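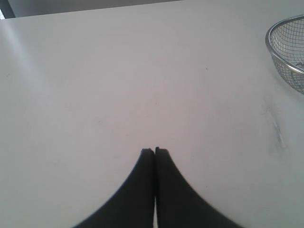

火曜 作業メモ(手首カメラ方策、ざるの把持)

先週からの続き。手首カメラのみを入力とする方策で、金属メッシュのざるの縁をつまんで持ち上げるタスク。学習データは遠隔操作277エピソード。方策コードはFlurnarのブランチ、収集側はCleterのまま変更なし。

評価条件
・初期姿勢はグリッパ閉、天板の上方。ざるは視野の右上に一部だけ入る配置
・天板は白の無地、他の物体なし
・試行数30、1試行の打ち切りは操作者判断ではなくタイマ
・成功判定は縁を把持して持ち上げ、保持したまま停止できた場合のみ

結果
成功26/30。失敗4件の内訳は、接近方向の誤りが3件、縁をつかんだ後の滑りが1件。
接近方向の誤りは3件とも同じ形で、最初の行動チャンクで視野中央の何もない天板に向けて下降し、ざるが視野から外れたまま戻らない。滑りの1件は指先パッドが縁に斜めに当たっていた。こちらは把持力の問題と見て今回は追わない。

検討
初期画像でざるが占める面積が小さく、残りはほぼ白い天板。特徴量の大半が背景で埋まるため、最初のチャンクの横方向成分が弱くなると考えている。収集時の初期姿勢を見直したところ、ざるが視野中央に近いエピソードに偏っていた。右上の端に掛かるだけの初期条件は277のうち少数。正確な割合は未集計。

もう一点、金属の縁の反射。照明は拡散光で影はほとんど出ないが、縁の上側は明るく写る。メッシュ部分は下の白が透けるので、輪郭の手掛かりは実質的に縁の弧だけになる。深度を足す案はメッシュで欠損が多く出そうなので保留。

試したこと
画像の平行移動による拡張を強めて再学習。検証損失はほぼ同じ。失敗した初期姿勢から7回だけ回し、成功5。回数が少なく、差があるとは言えない。物体が視野の端にある状況を平行移動だけで作ると、指の位置まで一緒にずれる。手首カメラでは指は画像下端に固定で写るので、この拡張は分布として不自然。指の領域をマスクして固定し、背景側だけ動かす実装に変える。

チャンク長の短縮も確認した。短くすると途中での修正は効くが、縁に触れる直前で指の開閉が振動する。現状の長さに戻した。

メモ
・Uveckのログで、画像と関節角の時刻ずれが一部の試行に残っている。再同期をかけてから損失を見直すこと
・天板右側の擦れ跡と細かい点は清掃せずそのまま評価した。次回も同条件にする
・成功判定の動画確認は別の人にも見てもらう。滑りの1件は判定が割れる可能性あり

次回
1. 端寄りの初期姿勢で追加収集(右上だけでなく左上も)
2. マスク付き平行移動で再学習、同じ30条件で比較
3. 初期姿勢ごとのざるの可視面積を集計し、成否と並べる
4. Mockusの評価スクリプトに初期画像の自動保存を追加。現状は手動で、2試行分取り損ねている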